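Progress report to the Vatitar Fund, covering the period to the end of May

Grant: Secondhand bedding and clothing reuse, Perkier neighborhood

You asked for a plain account of where the money has gone and whether the idea is working. My short answer is that the spending is on track and the idea is not yet proven. I know the last report from this office was sunnier than that. I have reread it, and I would not have signed some of it.

## What we said we would do

The application promised to take in used household textiles from Perkier and the streets next to it, sort them, and get as many as possible back into use in the same neighborhood. The claim underneath it was that people throw out good bedding and clothing for lack of a convenient place to bring it. It also said that reuse would cut what goes to the landfill. These are two separate claims and they were written up as one.

## What came in

We took in 1,497 items over the period. An item is one piece: a sheet, a jacket, a comforter, a single curtain panel. Pillows were turned away at the door and are not in the count. Neither are shoes, which we accepted for the first two weeks and then stopped accepting when the shelf filled up.

The number looks good next to the target in the application. I would be careful with it. The target was set before anyone had weighed or counted a thing, and a big intake mostly shows that people like clearing out closets in spring. It says very little about what happens next.

Dark clothing is the slowest category to grade. Stains and worn patches that jump out on a white shirt can hide on a black one until it is held up to a window, and we have twice sent out black pieces that should have gone to rags. The grading sheet now has a line for checking dark fabric in daylight.

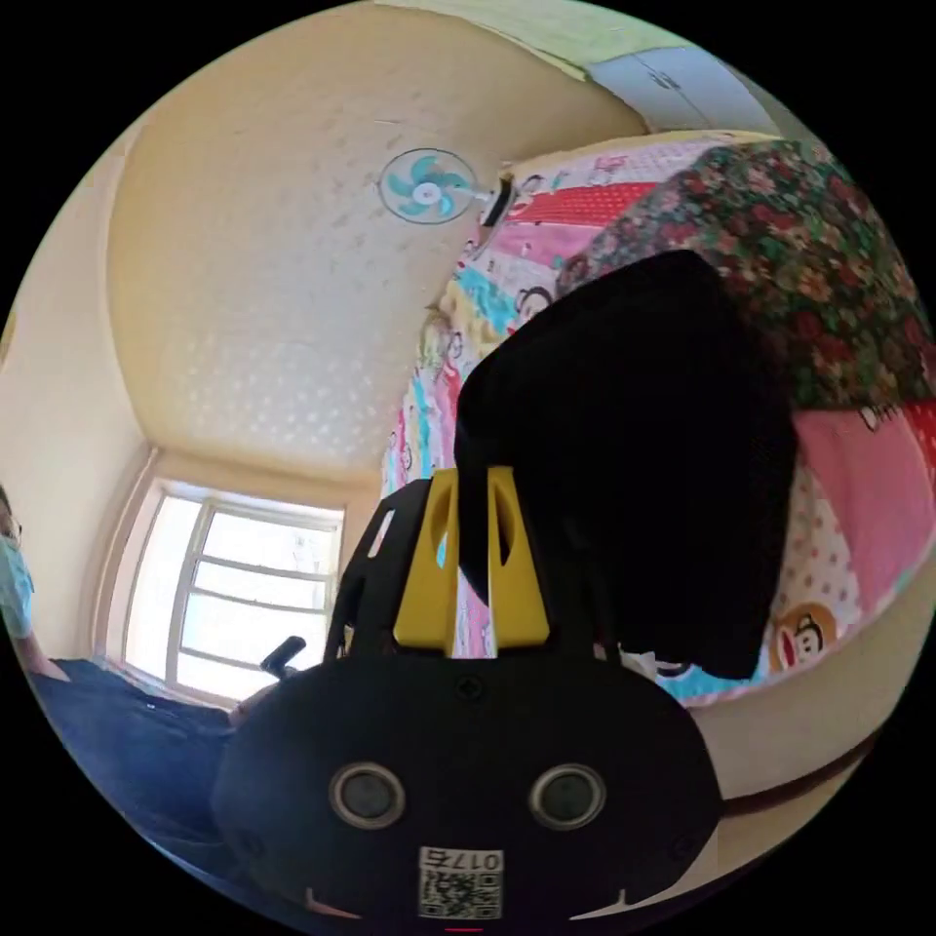

Sorting took longer than planned across the board. The application allowed two minutes an item. For plain shirts and towels that is fair. For anything with a lining, a zipper or a fitted corner it is wishful, and I have stopped using that figure in our scheduling.

## What went out

Here I have less to show you. We can account for 212 items that were picked up by households and recorded on a slip. More than that left the building, but the slips were not filled out during the busiest afternoons, and I am not willing to guess at the rest. The earlier report used an estimate based on how empty the racks looked. Please disregard it.

The rest of the intake is in one of these places:

- on the racks, graded and ready to go
- in bags in the back, not yet graded
- sent to the rag dealer, Drondia, which takes cotton only and pays by weight
- discarded as wet, moldy or torn past use

I can't give you a reliable split. The bags in the back were filled before we had a grading sheet, and opening them all is a job for next month. If you hear the phrase "diverted from landfill" used about this project before that job is done, you should ask what it is based on. Clothing sitting in a bag has been delayed, and some of it will end up in the dumpster anyway.

## Repairs

The repair budget was the part I had the most doubts about, and it has done a little better than I expected. Buttons, hems and loose seams are quick and make a real difference to whether a piece gets picked. Long-sleeved shirts in particular go from ignored to gone once the cuffs are sound and all the buttons match. 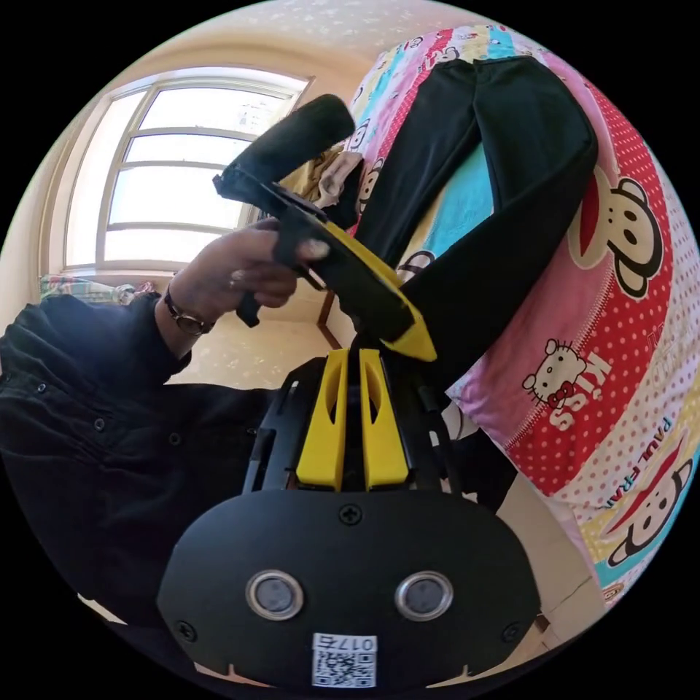
## Bedding

Bedding is where demand is strongest, and where we are the least ready. Families ask for twin and full sizes. What we are given is mostly queen and king, much of it as odd pieces: a fitted sheet with no flat sheet, a sham with nothing to go with it. The Ibrahim laundromat gave us a reduced rate for the large machines, which has helped, but one thick comforter takes up a whole drum and the dryer needs a second run. The wash cost for a comforter is several times the cost for a jacket, and the application priced them the same.

There is also the matter of taste, which the application skipped. It assumed that a child who needs a comforter will be happy with any comforter. Parents tell us otherwise. Bright stripes, dots and cartoon faces get taken quickly, and the beige floral sets stay put for weeks.
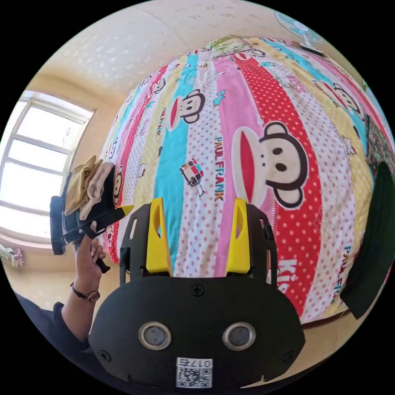
I would like to keep a small part of next period's money for buying children's sizes outright when they turn up cheap. I realize this cuts against the idea that donations alone can meet the need. I never saw good evidence for that idea, and the requests we get don't support it.

## Money

Spending is inside the budget. Rent and utilities are as planned. Laundry is over, for the reason given above, and the overrun is covered by the line for printed flyers, which we mostly did not print. The first batch of flyers went out and I could find no bump in drop-offs afterward. People hear about us from neighbors, or see the door open.

Income from Drondia is small. The application suggested that rag sales might carry part of the rent by the second year. At the current price, and with cotton only, I see no path to that and I have taken it out of the forecast.

## What I don't know

I don't know whether the people picking up items would otherwise have bought new, bought used somewhere else, or gone without. The case for the project rests on this. We have added one question to the pickup slip, though people tend to give the answer they think we want, so I will treat the results with some caution.

I also don't know how much of the intake would have gone in the trash. Several regular donors used to bring their bags to the thrift store across the avenue. If we are mainly pulling stock away from a shop that already sells it cheaply, that is a poor use of your grant. I have asked the shop whether its donations have dropped and have not had an answer.

## Next period

There are 4 things I plan to finish before the next report:

1. Open and grade the bags in the back, and report the split in full, including what we throw out.
2. Make the pickup slip short enough that it gets filled out on a busy afternoon.
3. Price laundry by type of item.
4. Get an answer from the thrift store, or say plainly that we could not.

I am not asking for more money at this point. I would rather you wait for the split before deciding on the second year. If fewer than half of the graded items are leaving with a household by then, I would recommend dropping general clothing and keeping only bedding and children's sizes. The lease allows us to give up the back room with 2 months' notice, so a decision by the end of summer would be early enough.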